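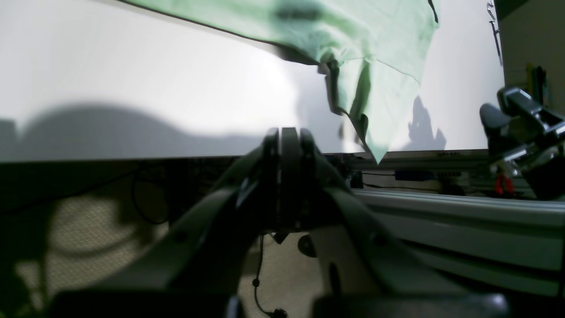

What are the actual rules for stopping and resetting between folding attempts?

We have a two-arm setup on a white table, learning to fold T-shirts, and a house rulebook written by someone who has since moved on to better things. It says "return garment to neutral state between runs." That's the entire section. My coworker takes it to mean ironed. I take it to mean dropped. We have 400 runs to log by June and would like to stop arguing by then. Is there a standard?
Posted by Gresska

Dorothy Treloar
No published standard that I know of will tell you how wrinkled a shirt should be. The safety standards care about you and have no opinion on laundry. So write your own, and make it short enough that people read it.

Ours has one page on starting a run. Jaws open, nothing held, shirt on the table, hands out of reach before anyone touches the start button. Check the jaws by looking. The status light has lied to me twice. 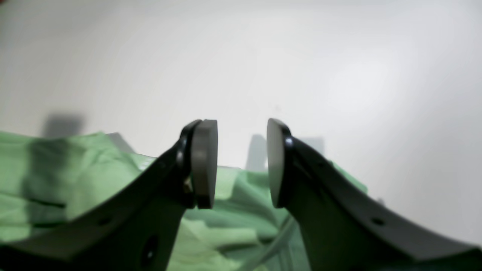 Fingers open and empty, shirt left rumpled.

As for neutral, pick two or three start states, give each one a name and log which you used. "Flat" for us allows soft wrinkles and a sleeve folded over on itself. If you smooth every shirt by hand you'll have a robot that can fold anything you've already half folded for it.

Last item: clear the table. Clips, spare clamps and loose wire go in a bin before the run. We lost 9 runs to one clip, and I still think about it.

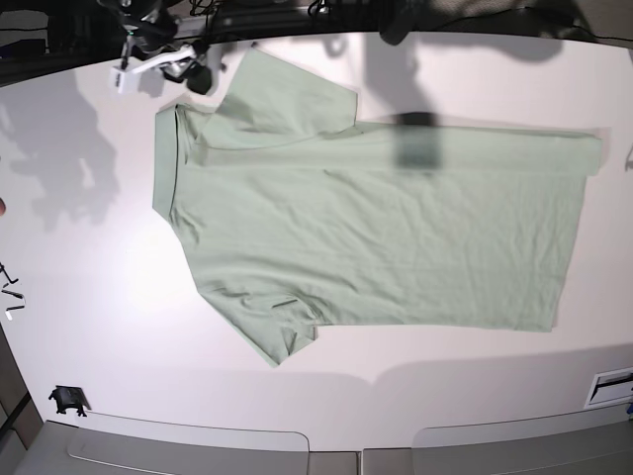 Birkett
just use the same shirt every time and don't overthink it. we did 1,000 like that, no problems

Prament
Birkett, did you ever try a different shirt?

Mostly agree with Dorothy, but add a rule about who calls the stop. Ours is that anyone in the room can, out loud, and the run gets logged as stopped with a reason. Before that we had six people politely watching a sleeve get wound around a gripper, each assuming it was somebody else's experiment.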